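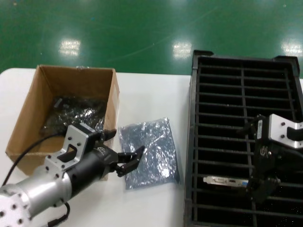 7월 들어서 제일 많이 한 일이 뭐냐고 물으면 카드 정리예요ㅋㅋ 창고에 쌓여 있던 확장 카드들을 드디어 제대로 분류하기 시작했거든요. 뚜껑 날개 없는 갈색 종이 상자에 정전기 방지 봉투가 수북하게 들어 있고, 오른쪽 검은 슬롯 트레이에는 아직 카드가 아래쪽 칸에 꽂혀 있는 정도예요. 갈 길이 멉니다… 그래도 시작했다는 게 어디예요! 타래로 조금씩 적어볼게요.

**2/**
일단 물량부터. 장부에 적힌 카드가 1,566장이에요. 처음에 들었을 때는 0이 하나 더 붙은 줄 알았어요. Dreltell 쪽에서 사무실 옮기면서 넘겨준 것들인데, 종류도 제각각이고 봉투도 제각각이고, 어떤 건 라벨이 아예 없어요. 라벨 없는 건 무조건 따로 뺍니다. 섞이는 순간 끝이에요 진짜.

**3/**
저는 봉투 상태로 먼저 나누고 그다음에 꺼내요. 전에는 보이는 대로 다 꺼내서 책상에 늘어놨는데, 그러면 어느 봉투에서 나온 건지 기억이 안 나더라고요. 이제는 한 번에 봉투 하나. 꺼내고, 번호 보고, 슬롯에 꽂고, 빈 봉투는 옆에 모아두고. 느려 보여도 이게 덜 헷갈려요.

**4/**
봉투 얘기 좀 할게요(저만 재밌을 수도 있음). 은빛 도는 반투명 봉투랑 안이 안 보이는 분홍 봉투는 용도가 달라요. 은빛 나는 차폐 봉투는 바깥에서 오는 정전기를 막아주고, 분홍색은 봉투 자체에 정전기가 덜 생기게 하는 쪽이에요. 그래서 맨 카드 보관은 차폐 봉투로 통일하는 중. 구멍 난 건 아까워도 버려요ㅠㅠ

**5/**
그리고 봉투 "위에" 카드 올려놓고 작업하시는 분들!! 저도 몇 년을 그랬는데 Esther Urio 님한테 한 소리 들었어요. 차폐층은 봉투 안에 넣고 닫아야 제 역할을 한대요. 받침으로 쓸 거면 접지되는 매트를 사라고… 그래서 샀습니다. 생각보다 안 비싸요.

**6/**
슬롯 트레이는 대만족이에요. 전에는 카드를 눕혀서 층층이 쌓았거든요? 맨 밑에 있는 거 하나 찾으려면 다 들어내야 했어요. 세워서 꽂으니까 브래킷 쪽만 봐도 대충 구분이 돼요. 칸이 좁아서 방열판 두꺼운 애들은 한 칸씩 띄워야 하는 게 유일한 불만.

**7/**
아 그리고 브래킷은 다 한쪽 방향으로! 이거 안 맞추면 나중에 트레이 들고 옮길 때 옆 카드랑 걸려요. 저번에 그래서 작은 부품 하나 긁어먹었어요. 다행히 테스트는 통과했는데 그날 밤에 잠이 안 왔습니다ㅋㅋㅋ

**8/**
질문 주신 분 계셔서: 네, 손목 스트랩 차고 합니다. 여름이라 땀 나서 괜찮지 않냐고들 하시는데 에어컨 틀면 공기가 확 건조해져요. 그냥 차세요. 그리고 카드는 가장자리나 브래킷을 잡기. 금색 단자는 만지지 않기. 이미 만졌으면 마른 무보풀 천에 이소프로필 알코올 살짝 묻혀서 닦고 다 마른 다음에 넣기.

**9/**
기록은 엑셀로 해요. 칸은 모델명, 일련번호, 트레이 번호, 비고. 예전엔 색깔도 칠하고 별표도 달고 했는데 한 달 지나니까 노란색이 무슨 뜻이었는지 저도 모르겠는 거예요. 지금은 비고란에 말로 씁니다. "브래킷 휨", "나사 없음" 이런 식으로요. 나중의 나한테 친절하게!

**10/**
나사는 진짜 왜 이렇게 없어지는 걸까요. 지퍼백에 모델별로 넣고 트레이 번호를 적어두는데도 꼭 하나씩 남아요. 남는 것도 무섭고 모자란 것도 무섭고. 주인 없는 나사만 모으는 유리병이 생겼는데 벌써 반이 찼어요. 혹시 좋은 방법 있으면 알려주세요 제발.

**11/**
현재까지 트레이에 자리 잡은 카드 134장. 숫자만 보면 좀 슬픈데 처음 며칠은 라벨 양식 만드느라 다 썼으니까요. Jeptoo Koech 님이 다음 주부터 같이 해주신대요. 둘이서 하루에 최대 134장까지도 가능하지 않겠냐고 하시는데, 저기요, 그거 제가 지금까지 한 전부예요ㅋㅋㅋㅋ

**12/**
8월 안에 라벨 있는 것만이라도 다 끝내는 게 목표예요. 라벨 없는 것들은 그다음에 생각할래요. 지금 생각하면 머리 아파요. 슬롯 칸이 좀 더 넓은 트레이 써보신 분 계시면 댓글 부탁드려요! 두꺼운 카드 때문에 몇 개 더 사야 할 것 같아요.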